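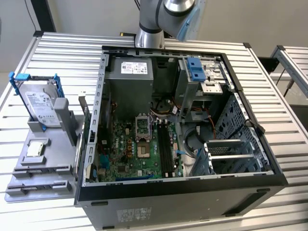 The Upgrade Habit Deserves a Harder Look

By Manju Pathak
Oct 24, 2025

Every September my inbox fills with people telling me my computer is too old. It's eight years old, a plain tower, and it does my taxes, my mail and a chess program I lose to most evenings. I have yet to hear what a new one would do for me that I'd notice.

My neighbor Harsh Vashisht was told by a repair counter in Lukmont that his machine was "end of life." The quote for a replacement was $1176. He asked what was wrong with the old one. The clerk said it was slow. He asked how slow, and compared to what, and got a brochure.

I don't believe the trade-in people when they say it's about the planet. A trade-in is a sale with a coupon attached. If the old machine still runs, the greenest thing you can do with it is keep using it, and I have never seen that on a poster.

The security argument is better, and I'll grant part of it. Software support does end, and a computer that handles your bank account shouldn't run without patches. But a support date is a decision somebody made in an office, and it gets talked about as if it were rust.

Harsh took his tower to a small shop in Umcombe instead. They put in a new drive and more memory for $432, and he had it back in two days. I think he overpaid a little. He says it starts before his coffee is poured, though he's a slow pourer and I'd want to see it with a stopwatch.

Ask what broke before you pay for a new one. If the answer is a date, ask who picked it.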